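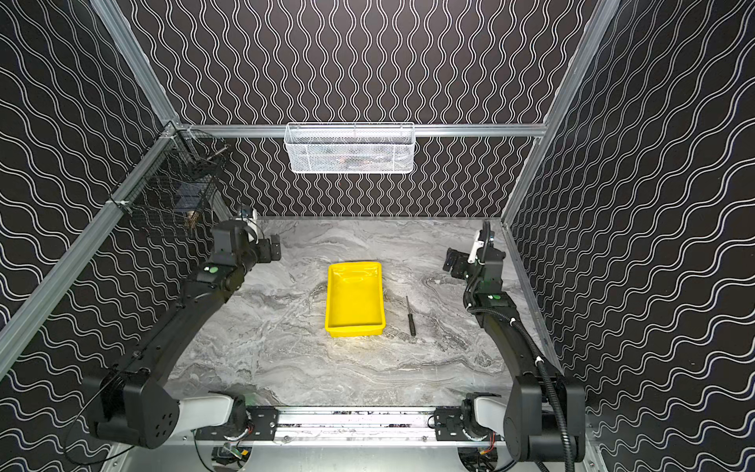

I came home from the open day at Drostura with a tote bag, a sore back and a whole page of notes for my own workbench, so this month's tips come to you from a building full of robots. I went because my neighbor Mi-kyung Baek had a spare ticket, and I figured I'd look politely at some machines and eat a free cookie. Well, I stayed 4 hours.

The demonstration I liked best was a small one, two black arms at a table with a yellow tray and a screwdriver between them. Soon-im Shim was running it and she was so patient with all of us. The job was putting a tool away in a tray, which sounds like nothing until you think about how often it doesn't get done at my house. She told us they spend far more time setting up the table than running the arms, and that's where my pencil came out.

Give the tool you're using a tray of its own. Mine used to go back on the bench wherever my hand happened to be, and then I'd set a board down on top of it. A shallow plastic tray with a rounded rim is plenty. Pick a bright color! Yellow shows up even in my basement, where there's one bulb and it isn't much of a bulb.

Hang the small stuff. They had wire-mesh baskets hooked on the metal beams of the enclosure, a white one along the back and a black one in the corner, and I thought, why in the world are my jars taking up half the bench? You can see through mesh well enough to know which basket you want. I hung two over my bench that same evening. If yours is going on a slanted bar, add a tie so it can't slide down.

Tie your cords down in more than one place. The heavy hose on one of the arms had white cable ties along it, and Soon-im said to leave some slack wherever a thing bends. I've done the same with the cord on my swing-arm lamp, one tie above the joint and one below, with a loose loop in between. Snip the tails flush or you'll scratch your wrist on them all winter (ask me how I know).

Start with an empty tray. She clears everything out before each run, and I've taken to doing it before each little repair. Tip it out, put back only what the job calls for, and then when you're finished you can tell right away if a screw is left over.

Watch out for a busy benchtop. The table there had a marble pattern, very handsome, all swirls and veins. At home I tried a leftover piece of marbled shelf paper and lost a washer on it in under a minute, so I'd keep to something plain for tiny parts.

The tour costs nothing, but they only take 70 people and it fills up. Wear flat shoes, and go in the morning if you can, when it's quieter and you can ask all your silly questions. The next one is in September.

Last updated: September

Comments

Şengül Canpolat: I use an old baking pan for my tray and it works fine, but I'm going to look for a yellow one now. Do you put anything in the bottom to stop the rattling?

Hae-won Seok: A scrap of felt, Şengül. Cut it a little small so it lifts out for shaking.

Dae-han Hyun: We went in the afternoon and could hardly get near the arms for the crowd. Second the advice on mornings. My son wants mesh baskets in his room.

Related tips
Getting rust off old pliers
What to keep in a kitchen screwdriver drawer
Labels that stay on in a damp basement
Taming the cords behind the washer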